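About Notora

February 2026
By Agnes Gourlay

Notora writes control and perception software for robot arms that handle small objects on a work surface.
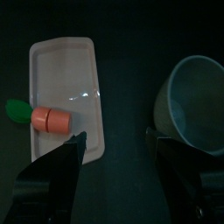
What we make

Our main product is Brora, a runtime that sits between a perception model and the arm's joint controllers. It takes in camera frames and joint states, keeps a short history of both, and sends position targets to the arm at a fixed rate. If a model is late with its output, Brora holds the last valid plan and slows the arm along it. It does not extrapolate past the end of a plan.

Tovar is the planning library. It accepts a grasp pose and a list of keep-out volumes and returns a time-stamped path, or an error code that says which constraint could not be met. We spent a good part of last year on the error codes. Earlier releases returned a single failure value, and integrators had to rerun the planner with constraints removed one by one to find the cause.

Rernura is our log viewer. It lines up wrist camera video, gripper commands and planner output on one time axis, so that a missed grasp can be traced to the step where the estimate and the arm first disagreed. It reads Brora logs directly and can import other formats through a small adapter, which the user writes in Python.

How we work

Most of our testing is tabletop work with toy food, trays and cups. These items are cheap and easy to replace, and they cover several cases that matter for perception: glossy surfaces that throw highlights, dark backgrounds with little texture, thin parts that overhang an edge, and rims seen at a steep angle. A grasp estimate that drifts when a reflection moves across a tray will show up in this kind of test long before it shows up in a customer's cell.

The wrist view is our default input. It puts the gripper fingers in view along with the target, so the software can check finger position against the object in the same image. The cost is occlusion. Near contact, the fingers can cover part of what the model needs to see, and Brora therefore carries the last confident object pose forward, with an uncertainty that grows until the object is seen again.

Every release is run against a regression set of 2,024 recorded episodes. A further 347 are held back and used only for the final check. Timing is measured on the same hardware as the last release – we do not publish numbers from a simulator.

People

Ezequiel Arriaga leads the runtime group and wrote the first version of Brora. Polyxeni Deligiannis is responsible for perception, including camera calibration. Jirayu Inthanon maintains Tovar. Karla Arriaga runs integration and support, and reviews the documentation before each release. The company has 15 employees, all but two of them engineers.

Working with us

We license the three products separately. Evaluation copies of Brora include the full runtime and a reduced set of drivers. The next scheduled release is in May and will change the calibration file format; a converter will ship with it. Integrators who use custom grippers should send us the finger geometry before starting an evaluation – the default collision model assumes two parallel fingers.

Last updated: February 2026, version 392 of this site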